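Year-end mass at Wedham, and the bell fund

30 December 2020

Quick one before bed. Have been meaning to write this all week.
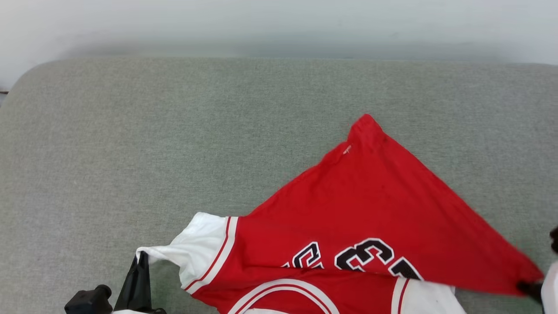
The shrine, the snow, the livestream

So the Golob shrine finally reopened its side chapel. Limit of 60 people, tape on the pews, no singing. We drove up from Clostesum anyway — two hours, bad coffee, worth it. Candles all down the left wall. An older couple in front of me prayed the whole rosary out loud through their masks and I just kind of lost it. Good crying though.

Livestream had 151 watching, which beats last December by a mile.

The bell fund

Up to $2508 now. Last time I posted it was $1239, so thank you, whoever you are. Still short for the new rope and the crack, and the parish wants a second quote before they touch anything. Fine by me. I'd rather wait then have it done badly.

What I'm reading

Old pamphlet on the Fludard pilgrimage, found it in the church rack. Half of it is bus times. The rest is lovely, esp. the part about walking the last mile in silence. Want to try that in spring if they let groups back in.

Ok, dishes. More on Fludard when I finsh it.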